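Small Arm, Big Patience: Apartment Project Gathers Examples for a Learning Robot

By Ginevra Mancuso
May

If you happen to walk past the old Karamanlidis building on a bright afternoon and glance up at the second floor, you may catch a bit of purple behind the glass. It belongs to a small robot arm, and the people who spend their days with it are teaching it to pick up a toy brick. They have been at it for most of the spring, and they were kind enough to let me sit in for a long and very pleasant afternoon, with more coffee than I should have had.

The project is called Brudimero. It was started by Yayra Akpalu and Mircea Jitaru, who met while working at Asuvier, a local firm that services packing equipment, and who kept talking over lunch about how hard it was to get a machine to do anything it hadn't been told to do in exact steps. A packing line is wonderful as long as every box arrives in the same spot and facing the same way. Turn one box sideways and somebody has to walk over and fix it. Akpalu had been reading about arms that learn from watching people do a job many times over, and one evening she sent Jitaru a parts list with no message attached. He ordered everything on it before he went to bed.

"I thought we would have it working in two weekends," Jitaru told me, laughing and shaking his head. "That was before Christmas."

The idea behind the work is easy enough to explain, even to somebody like me who still has trouble with the office printer. Nobody writes out the motions for the arm. A person guides it through the job from beginning to end, and while that is going on, a computer saves the position of every joint along with the pictures coming in from the cameras. One pass through the job is called an episode. Save up enough episodes and you can train a program on them, and the hope is that the program will start to make sensible choices of its own when it sees the brick lying in a place it has never quite seen before.

The important word there is enough. The first set the team trained on had 50 episodes in it, and Akpalu describes the result with a good deal of affection. The arm would set off in a very confident manner, stop a finger's width short of the brick, close on air, and then carry that air carefully to the other side of the table and set it down. They watched it do this for an entire evening. Jitaru still has the recording on his phone and shows it to visitors, me included, and I will admit I asked to see it twice.

By the time of my visit the count had reached 1619, all of them recorded by hand and all of them gone over afterward by Aldo Lombardi, who retired from teaching shop and physics and answered a notice the pair had pinned up at the Mokach hardware store on the corner. Lombardi's job is to watch each episode back and decide whether it stays. He keeps a paper notebook for this, ruled in pencil, and he has strong opinions. An episode where the person guiding the arm hesitates, backs up and tries again is one he will often keep, since he feels a learner ought to see how a mistake gets put right. An episode where somebody bumps the table goes out. So does one where a hand wanders into view and gives the brick a helpful nudge, and he says he can always tell whose hand it was.

"I marked papers for years," Lombardi said. "You get a feel for when somebody has had help."

There is a rhythm to the recording that I found rather soothing once I had settled into it. The brick gets put down somewhere new. The arm is brought to its starting pose, somebody says "going," the arm reaches out and comes back, somebody says "saved," and it all begins again. Between rounds there is a lot of talk about dinner. The group tries to get through 62 episodes in a session, a number that came out of how long Akpalu can keep her concentration before she begins to rush, and after that they stop and put the kettle on whether things are going well or badly.

Variety is what they are after now. In the early weeks they were very tidy about where everything went, and they believe that tidiness held them back, as the program had learned one patch of table extremely well and hadn't much to say about the rest of it. These days they change the layout between batches, and they record at different hours too, so that morning light and late afternoon light both find their way into the set. Light has turned into a favorite subject around the table. Jitaru used to pull the curtains for every session until Akpalu pointed out that a robot in somebody's kitchen someday would have to cope with the sun coming in, and the curtains have been left alone from then on.

I asked what the arm manages by itself these days. In the last proper test, with the brick placed in a fresh position each time, they let it make 100 tries and it picked the brick up cleanly in a little more than half of them. Akpalu was careful to say that a test at one table, with one arm and one brick, doesn't say very much about anything else, and that she would like to see it repeated by people who aren't as fond of the machine as she is. She was smiling a great deal while she said so, all the same.

The failures are where most of the conversation goes. Some are simple misses. Others are stranger, such as the long pause the arm took to making in midair during April, which had everybody checking cables and power supplies for days. Lombardi was the one who tracked it down in his notebook. A whole run of episodes had been guided by somebody who liked to stop for a moment and think before closing the grip, and the program had very faithfully learned to stop and think too. That somebody was Jitaru, and he has taken the news well.

Evaristo Serra, who runs an evening electronics class across town, has been following the project and plans to bring his students over before the summer break. He would like each of them to record a handful of episodes, partly so they can say they have done it and partly because new hands move in new ways, and the set could use some of that. "My students are impatient and they are left-handed and they are tired from work," he told me over the phone. "It will be very good data."

Brudimero intends to share its recordings once Lombardi has finished going through them, along with his notes on why particular episodes were dropped, which Akpalu thinks may end up being the more useful half. There is no company behind it and no product planned. When I asked what comes after the brick, I got three different answers at the same time, one of which was socks, and the discussion was still going on when I found my coat and let myself out.

Anyone who would like to come by and guide the arm for an hour is welcome to leave a name at the Mokach counter. No experience is needed, and Lombardi asks only that people refrain from leaning on the table.
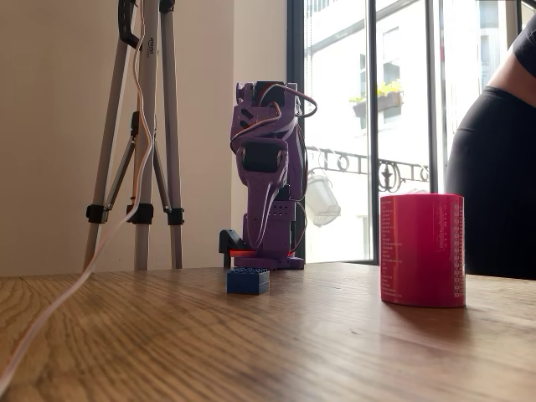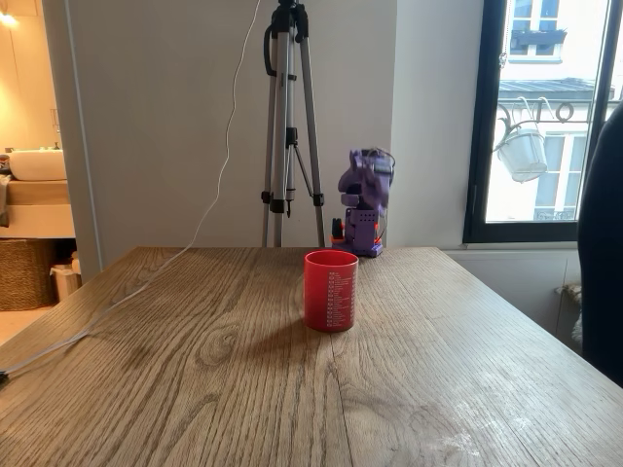
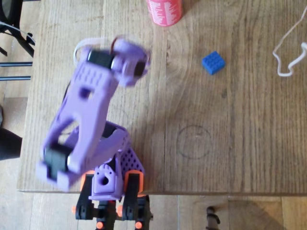
The arm on the move, with the blue brick farther up the table.

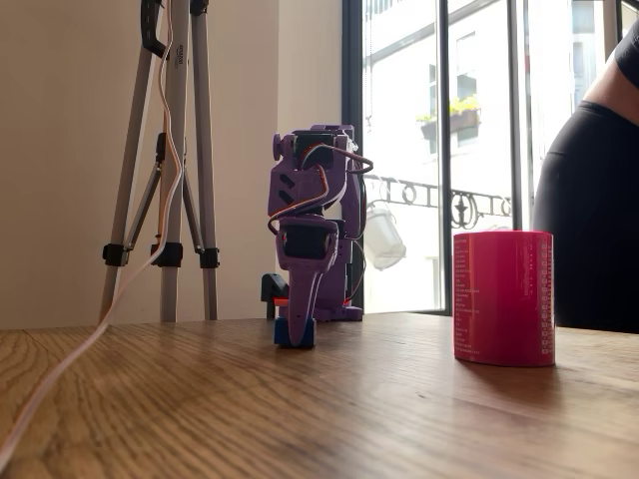 The Brudimero arm at its table during the spring recording work. In the last picture, the blue tip of the gripper is down on the wood.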